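# Let the beginners sort fruit

I've been helping at the Sedwood robotics club long enough to have lost an argument there more than once, and this spring I lost a big one. We had 18 members, a bit of money left over, and the chance to enter the Llewellyn, the regional contest where everybody's machine pushes foam blocks up a ramp while people shout. Half of us wanted the ramp. The other half wanted to spend the term on small, dull jobs you'd find at home. I was a ramp person. I'd like to explain why I've changed sides, and why I think other clubs should have a go at it too.

## The trouble with the ramp

I do love a contest. You get T-shirts and a coach trip and somebody always cries, usually me. But look at what gets built! For years our entries were basically bulldozers, because pushing scores points and pushing is easy. A new member would turn up in September all excited about robots and spend until Christmas tightening bolts on a bulldozer that an older member had designed. They got very good at bolts.

And the blocks are all the same, that's my real grumble. Same size, same weight, same squashiness. Once your machine can shift one block it can shift all 48 of them, and after that it's only a matter of doing it faster. There's no reason to stop and think about the block.

Fruit is a different thing altogether. Fruit is rude. It rolls, it's shiny, it comes in whatever size it fancies, and a grip that suits a mandarin is no use at all for something the size of a grape. You can't ask for a rule book either - you have to pick the thing up and see.

## What a Thursday looks like now

The home jobs project got the name Noment (don't ask, it was put to a vote) and most of it happens on top of a sheet. We use grippers you hold in your hand, so a beginner can be working on the actual problem in their first session, with no motors to wire and no code to wait for. You squeeze, the fingers close, and you find out straight away how good your plan was.

Fruit on a plate is the job everyone starts with. It sounds like something for toddlers, I know. I said so myself, quite loudly, at the planning meeting. Then I had a turn and I was dreadful at it. The big oranges are a handful, and the little dark ones are somehow worse, because you have to bring the tips together so gently and you can't feel a thing through the pads. I must have chased one grape right across the sheet before I got hold of it.
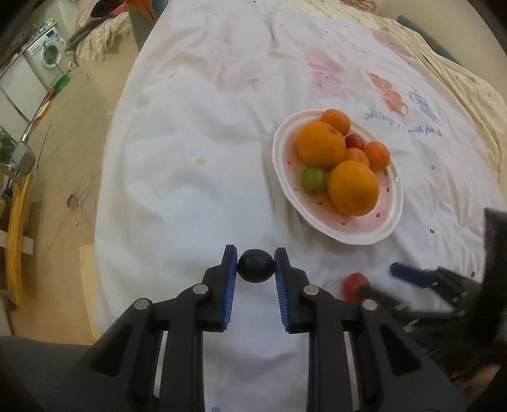 Small and dark between the pads in the first one, and in the second a row of little fruits on the cloth with the fingers open over the plate.
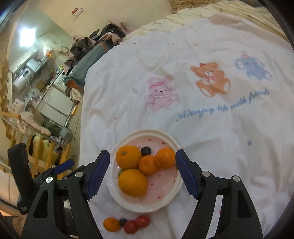
## But is it robotics?

I hear this one a lot, mainly from parents and from the chap-in-a-fleece type who comes to open evenings. If a person is holding the gripper, where's the robot? Fair question, and I used to ask it too.

My answer is that the hand is where most of our robots have always fallen down. We've built arms with lovely smooth joints that couldn't hold a plum. If you've spent an evening finding out that you come at a round thing from the sides, and that the cloth bunches up if you go in too low, then you've got something worth telling a machine later on. The members who did a month of fruit before touching the Ollammont arm (our one proper motorised arm, very old, very noisy) asked much better questions about it. They wanted to know how wide it opened and how hard it pinched. My bulldozer lot only ever wanted to know how fast it went.

Two people can share a plate as well, and that's a whole lesson by itself. Who goes first? Who backs off? We've had 4 pairs fall out over it and make up again by home time. I'd call that useful! Nobody learned any manners from the foam blocks, me included.

## What we lose

I won't pretend it's all lovely. We lose the coach trip. We lose the cup, which we've only won once, but it did look smart on the shelf. Some of our older members really missed having a date to work towards, and about 2 weeks in there was a bit of a slump when it dawned on everyone that there'd be no final and no medals. One family moved over to another club for the contest, and I don't blame them.

It's also hard to show off. Invite a grandparent along to see a machine fling blocks about and they'll clap. Invite them to see their grandchild put a mandarin back on a plate and you get a polite "oh, very good". (Give the grandparent a go, though, and you won't get the gripper back till closing.)

I'd still choose it. If your club has the room and the people, do both, with the home jobs first and the ramp in the summer. If you can only manage one, I'd pick the plate for anyone in their first year, and I'd ask the Llewellyn people, very nicely, to think about adding a round with real shopping in it. I've written to them. I suggested pears.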